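Corina Zaugg

ok thread on the liposome talk since three of you asked and I can't type this out in DMs all night. antifungals, inhaled, lipid carriers. not my area exactly but close enough to have opinions

Background for anyone who's wandered in: lung fungal infections in people with no immune system to speak of. The good drug is hard on the kidneys. Put it in a little fat bubble and the kidneys see less of it. Old idea, works, been in hospitals for ages

What the Pusden group want to do is skip the bloodstream. Nebulise it, breathe it in, drug goes where the fungus is. Also not new! but the carrier is, they're calling it Zolholm and no I don't know why

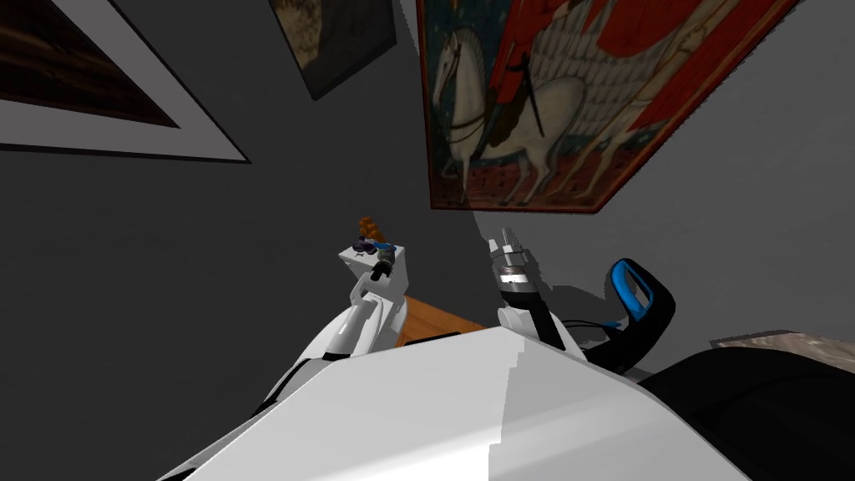 Size matters a lot here. Too big and it lands in your throat and you swallow it. Too small and you breathe it straight back out. Then the nebuliser itself shears the particles so what you loaded isn't what comes out the other end

They showed before and after sizing, which I was glad of. Half the posters I see only give you the before – drives me up the wall

Animal work: 40 mice, 2 doses, lung burden down in the treated arm. Kidney markers flat. Fine. But the mice were dosed a few hours after infection and no patient on earth gets diagnosed a few hours after infection

so I asked about delayed dosing and got "ongoing". Fair enough I guess, everything's ongoing in March
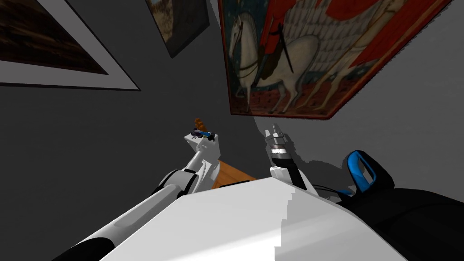 Corina Zaugg

Back, had to get the kid to swimming. Where was I. Release

The release curve is the bit I'd actualy pay attention to. Most of these leak drug in the first hour then sit there doing nothing. Theirs was slower, looked like a proper slope over the day. In buffer though. Not in mucus. Lung mucus is glue and it does weird things to anything charged

If you're a student reading this and you want a project, do release in artificial mucus, three different recipes, publish the ugly one too. Please. I will cite you

Toxicity: they used one lung cell line and said well tolerated. One line, one time point. I don't think they're hiding anything, it's just early. But "well tolerated" is already in the press blurb and by next week it'll be "safe" in somebody's newsletter

Also inhaling lipids isn't nothing. Your lung macrophages eat them and then they're full. What happens on day 30? dunno, not on the slides

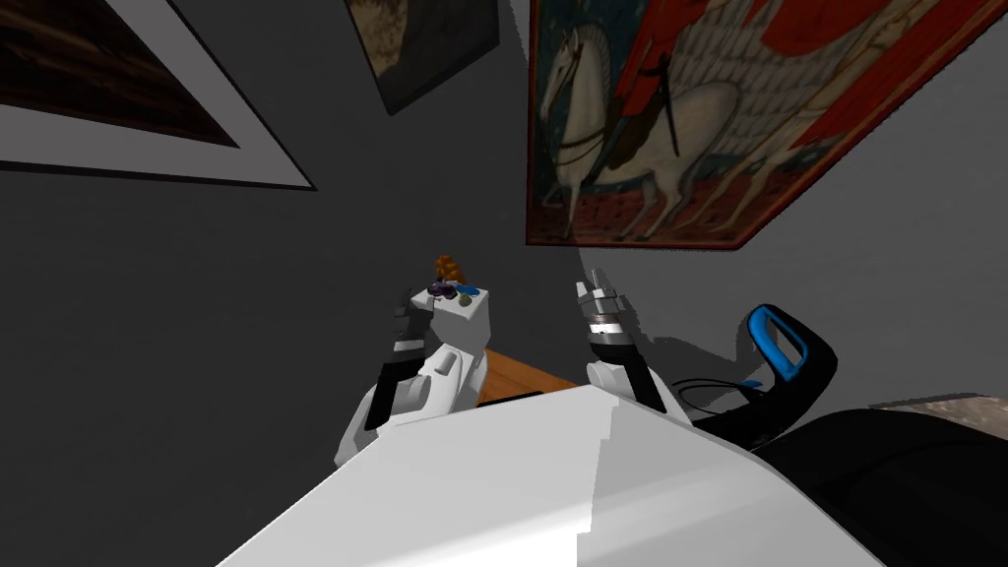
Hannelore Lüthi
Did they say anything about resistance? We've got azole resistant isolates turning up in the clinic now and I'd want to know what low drug levels at the edges of the lung do over a long course.

Corina Zaugg

@ Hannelore yes sort of. They passaged one strain and the MIC didn't shift. One strain again. They've got a panel from the Karaca collection, more than 249 isolates, and said they'd run it once the stocks are sorted. Your point about the edges is a good one and I wish you'd been there to ask it

Patchy deposition is the real worry for me too. Damaged lung doesn't ventilate evenly, so the sickest bit gets the least drug. You could image that. Someone did with a different carrier years ago, will dig out teh ref

Someone else asked about Ulix – yes they make the nebuliser, no I've got nothing to do with them, I paid for my own sandwich

Where I land: decent chemistry, careful sizing, thin biology so far. I'd read the paper. I wouldn't tell a patient about it yet

Slides aren't up, I've emailed. Will add the link under this one if they say yes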